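Carnet de labo, quatrième semaine
26 novembre 2020

Bon, je m'étais promis d'écrire tous les soirs et j'ai sauté trois jours, comme d'habitude. Mais aujourd'hui mérite sa page ! On a passé la journée entière sur le montage sandwich (le vrai, avec les séparateurs transparents et les tiges rouges) et j'ai enfin l'impression qu'on récolte des exemples qui vont servir à quelque chose. Je colle quelques vues de la table tant que je les ai sous la main.

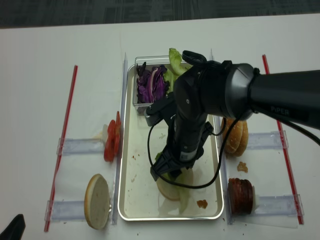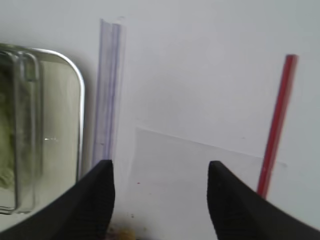
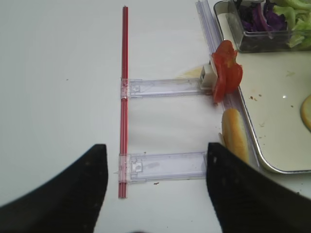 Le matin : la laitue, encore la laitue

On a démarré à neuf heures avec Solène aux commandes, et moi à l'écran pour valider les épisodes au fur et à mesure. La consigne du jour tenait en une ligne sur le tableau : poser, lâcher, remonter sans rien emporter. Ça paraît bête comme tout. Sauf que la laitue, ça colle aux doigts, ça se plie, ça se retourne, et quand on croit l'avoir lâchée elle remonte avec la pince ! Solène a trouvé un petit geste que j'adore : elle ouvre, elle attend une demi-seconde, elle recule un peu de côté avant de monter. Je lui ai demandé de le refaire à chaque fois exactement pareil, elle m'a répondu que si on voulait du exactement pareil il fallait embaucher un métronome. Elle n'a pas tort, d'ailleurs. Clémence Texier nous répète depuis le début que le modèle a besoin de voir des hésitations et des rattrapages, pas une chorégraphie. Donc on garde les rattrapages. On jette seulement les épisodes où on a cafouillé pour de bon (la tranche par terre, le pain renversé, moi qui parle à Solène au mauvais moment).

À midi on avait 75 épisodes propres. J'étais tellement contente que j'ai oublié de manger, et puis j'ai mangé debout dans le couloir, un taboulé, parce que les sandwichs je ne peux plus les voir en peinture.

L'après-midi : les caméras de poignet

Grande discussion sur les vues de poignet. Vu de la caméra fixe, tout a l'air simple, on comprend où est le plateau, où sont les ingrédients, où va le bras. Depuis la pince c'est une autre histoire : un bord de bac, un bout de tige rouge, beaucoup de blanc, et débrouille-toi ! Solène voulait qu'on retire les moments où il n'y a presque rien à attraper entre les doigts. Moi je suis contre. Quand le modèle tournera tout seul, il va passer sa vie à survoler du vide, il faut bien qu'il ait appris à quoi ça ressemble. On a tranché (enfin, j'ai tranché, et elle a levé les yeux au ciel) : on garde tout, on annote les phases d'approche à part, et Clémence décidera en février, quand on lancera le gros entraînement.

L'autre sujet, ce sont les miettes. Il y en a sur le plateau, il y en a sur la table, il y en a à mon avis jusque dans mes chaussures. Au début je passais l'éponge entre chaque prise, très fière de moi. Maintenant je ne nettoie plus que toutes les dix prises. Une cuisine, une vraie, ça a des miettes, et je n'ai pas envie que notre système panique à la première graine de sésame.

Vers dix-sept heures on s'est mises à changer l'ordre des gestes, la tomate avant la viande, puis l'inverse. J'aurais dû le faire dès la première semaine. Je l'ai noté en gros dans le dossier Noltine (c'est le nom de code qu'on a donné à cette série, ne me demandez pas, c'était un vendredi soir... non, un soir de fatigue en tout cas).

Où on en est

85 épisodes gardés sur la journée. L'objectif de la série, c'est 2000, alors je préfère ne pas faire la division ce soir. Solène l'a faite, elle, et elle a refermé l'ordinateur très doucement.

Pour demain : racheter du chou et des tomates fermes (les molles se déchirent, plus jamais), renommer les fichiers du matin que j'ai enregistrés dans le mauvais dossier, et demander à Clémence si elle peut prendre les commandes une heure ou deux. Il nous faut d'autres mains que celles de Solène, sinon le modèle va apprendre Solène - ses pauses, son petit recul de côté et tout le reste. J'ai les épaules en compote, je vais me coucher.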